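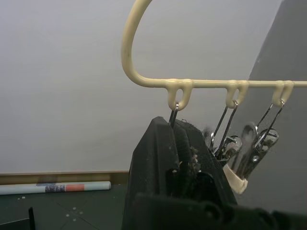 Rosalind Tunmore
Teaching Fellow, Robot Learning, Drevelport

Handout 4: Gathering demonstrations

These notes go with the July practical. They cover how we collect examples for the Kondorik arm, what has to be written down, and what makes an episode worth keeping. The training itself is in Handout 5.

1. What an episode is

An episode is one attempt at one task, from the arm's rest position to the moment the operator presses stop. It holds the wrist camera video, the joint positions, the gripper opening and a line of text saying what the task was. All four are saved together by Tosh, the recording program, under one episode number. If one of them is missing the episode can't be used, and Tosh will mark it red in the list.

The text line matters more than students expect. Write it as an instruction in plain words: "hold the hanger by its bar", "open the clip on the right". Do not put the date, your initials or remarks in it. Those go in the notes field.

2. The hanger tasks

The hanger set uses a cream plastic hanger with metal clips hanging from it on wires. We picked it for three reasons. The wires are thin and shiny, so they are hard to see in the video. The clips move whenever anything touches them, and go on moving afterwards. And the fingers get in the way: when the gripper is close to a loop, a finger can hide the wire behind it, and the camera has no other view.

Keep that last point in mind while you are driving. You are standing beside the arm and can see the whole hanger. The learner has the wrist view and nothing else. If you steer by something it cannot see, the example teaches it very little. The practical sheet asks you to drive from the monitor for this reason. It is slower at first.

Approach slowly over the last stretch and pause before closing. A short pause gives the clips time to settle and gives you a few sharper pictures. Reflections and blur on the clips are to be expected and are no reason to throw an episode away.

3. Variety

The present hanger set has 1449 episodes. That sounds plenty, but an early check showed that most of them began with the hanger at the same height and the arm coming in from the same side. A model trained on those did well from that side and badly from anywhere else.

So, for each block of 10 episodes:

Change the height of the hanger at least once.
Turn the hanger so that a different loop is nearest the arm.
Start the arm from a different place each time, within the taped area.
Swap operators at the end of the block.

Leave the rest of the room as it is. Things on the floor or against the wall may show up behind the hanger, and we want some of that in the data. Do not tidy between episodes, and do not arrange things specially either.

4. Failed attempts

Keep them. Mark the episode as failed, choose the nearest reason from the menu (missed, slipped, tangled, stopped early) and carry on. Purkness, the sorting tool, leaves failed episodes out of the first round of training but uses them later for the success detector. A set with no failures in it is no use for that.

The one case where you may delete is when the recording itself is broken – frozen video, or a joint reading that stays flat while the arm moves.

If you fumble and then recover, count it as a success. Recoveries are useful, and we have only 39 marked as such. Tick the recovery box.

5. Checks before you start

Look at the finger pads. They pick up fluff, and a thick layer changes how well they grip. Small amounts can stay. If you do clean them, say so in the notes field and begin a new block.

Make sure the emergency stop is within reach of the operator and not only of the partner.

Check the free space on the recording machine. It needs room for more than 1000 episodes at the start of a session, and Tosh does not warn you when it is nearly full.

6. To hand in

One block per pair, sorted in Purkness, with the notes fields filled in. Add half a page on which episodes you would leave out of training and why. Play them back at full speed first, then step through the moment of grasping, where most of the mistakes are found.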